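Chapter 4
Showing, Not Telling: Your First Demonstrations

I failed my first day of teleoperation. Martti Koskela, who was teaching me, had set one job: pick up an item from a store shelf and put it back. I had written motion planners for years, so I figured my hands would manage fine (they're hands!). By lunch I'd knocked over so much stock that Martti quietly moved the glass jars to another room.

So let's start this chapter where I should have started, with the plain question of what a demonstration is. For us it's a recording of one try at a task, from the first motion to the last, with the joint positions, the gripper commands and every camera view saved on the same clock. You steer, the arm follows, and the logger writes it all down. Later a program we'll call the policy learns to go from what the cameras saw to what you did.

Please look at your wrist view before you look at anything else. It's a strange way to see a room, and you need to get used to it, so pull up a few stills from your own sessions and just stare at them for a while.

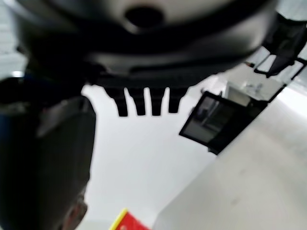
Figure 4.1 A wrist camera view with the room strongly tilted. The blurred dark shape on the left is the gripper.

See how little of the room sits level? When the wrist rolls, the whole world rolls with it, and new operators tend to chase the picture and lose track of the arm. My cure is boring: keep the head view on your main screen, and glance at the wrist view only for the last bit of the approach.

The Grisuneo set, which we'll use through Chapter 7, has 800 demonstrations of shelf work, and I recorded 78 of them myself. You can spot mine by the pauses. I'd stop over an item, think, wiggle, think again, and the policy we trained on them learned to dither exactly like me! Decide on your grasp before you press record. In Figure 4.2 the fingers hold the green-and-white canister around its upper part, and it tilts a little between them. Would you keep a grasp like that? I would, provided the rest of the run is smooth, and I'd want some straighter ones next to it in the set.

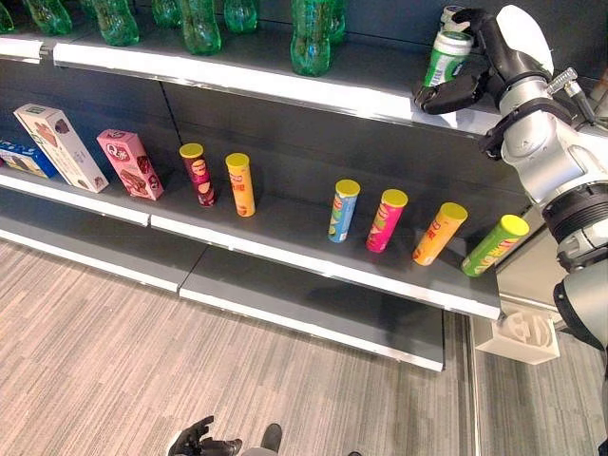 Figure 4.2 Holding a canister just above the top shelf.

Neighbors are the next thing to plan for, and they cause more spoiled runs than bad grasps do. Before each run, trace the path the open fingers will take and ask what they could brush on the way in and on the way out. The row of chip cans on the middle shelf is a good one to practice on, with four of them lined up near the front and the lime green one closest to the arm. Try that one first, then work inward. Go slowly, keep every recording (even the ugly ones), and write a short note on each. We'll sort them in Section 4.2.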